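Espinoza opens second neighbourhood coffee room, with a longer counter and a much shorter menu

For immediate release, May

Hello from the back end of a very long fit-out! I'm Karla Rosales, I own Espinoza, and I'm writing this release myself because I've read the kind other people write for cafes and I can never find the opening hours in them. So, opening hours first: we start at 7 in the morning, we stop making coffee at 3 in the afternoon, and the doors stay open until 4 for anyone who still has something on their plate.

Our new shop is in the old Janix shoe repair on the corner, three blocks up the hill from our first one. If you had boots resoled in there at any point you'll remember the smell of polish, and I'm a bit sorry to tell you it's gone. We kept the front window and the brass key rack, which now holds spare umbrellas. Please borrow one and please bring it back.

The menu is the thing people keep asking me about. At the first shop we let it grow for years until it ran over both sides of the card, and half of it was stuff we'd stopped enjoying making. Up the hill we have 8 things to eat and that's your lot. There's a cheese and leek scone, a proper bacon roll, porridge through the colder months, and a walnut and honey cake that belongs to Perihan Güneş, our baker, who brought the recipe with her and won't let me fiddle with it. She's tried to teach me twice. Mine came out flat both times.

Coffee is roasted for us by Braso, same as always. We've moved to a slightly darker house blend because most of our regulars take milk and the old one went thin in a large cup. If you like it lighter there'll be a filter on as well, and it'll change whenever we finish the bag.

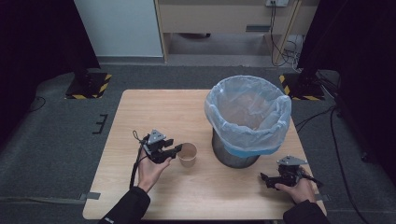 Takeaway cups were the subject of more arguments than the rent. I wanted to get rid of them altogether. Ngozi Tijani, who manages the new shop and is usually right, pointed out that half the morning crowd is running for the 102 bus and has no intention of carrying a mug to work. So we've kept them, and you'll get 50 cents off any drink if you bring your own. We'll also lend you a Gemska travel cup for a deposit, and you can return it at either shop.

"I've worked in places where you had to ask for the discount and feel cheap about it," says Ngozi. "Here it's just on the till. You hand over your cup, it comes off the price, done. I'd like people to be in and out in the time it takes the bus to get up the hill, and if they want to sit for two hours on a rainy morning, that's fine with me too."

A few practical bits. There's one step at the front and a level entrance around the side, off the laneway, with a bell if the door's heavy. Dogs are welcome at the outside tables. Prams fit along the back wall. We take cash, which seems to surprise people. The washroom is small but it does have a change table, and it took us three plumbers to get it, so I'm mentioning it.

On opening morning the first 100 filter coffees are on the house, small size, one each. Perihan is making extra walnut cake and I've been told I'm allowed to cut it. Yatziri Medrano will be playing guitar by the window from 10 until she gets bored, and she's promised to keep it quiet enough that you can hear your name called.

We're also looking for two part-timers, mostly early shifts, experience handy but we'll train the right person. Drop a resume at either counter and ask for Ngozi. Schools and offices nearby can order scones by the tray with a day's notice.

The first shop isn't going anywhere, by the way. Same hours, same long menu for now, same wobbly stool.

For interviews or a look around before we open, ask for Karla or for Roald Lindqvist, who does our bookkeeping and answers the phone more reliably than I do. Mornings before 11 are hard for both of us, so afternoons are best.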